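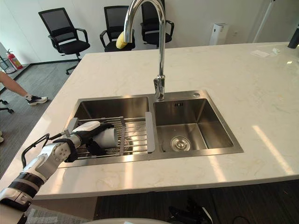

Cup over the sink rack, left basin.

1/ Scaffold tags again. We took over a job from another crew in Brelton in July and 110 of the tags on site had no inspection date on them. The scaffold was up and people were working off it.

2/ A tag with no date is the same as no tag. Mircea Vlad pulled every one and we re-inspected bay by bay. It cost us a shift and a half.

3/ What he found was mostly small. Missing toe boards, two base plates sitting on scrap lumber, one ladder tied off with wire. The planks were fine.

4/ The client, Jarkow, asked why we couldn't just date the old tags and move on. Aurel Sandu told them he wasn't signing for a scaffold he hadn't walked.

5/ New rule for our crews: the competent person writes the date, the time and the load rating before the shift starts. Print it. I can't read half your signatures.

6/ Waterproof tags are in the trailer, box of 300. Markers too. Please put the caps back on.

7/ Next site is Cotik, starting at 6:30 a.m. Same rule there.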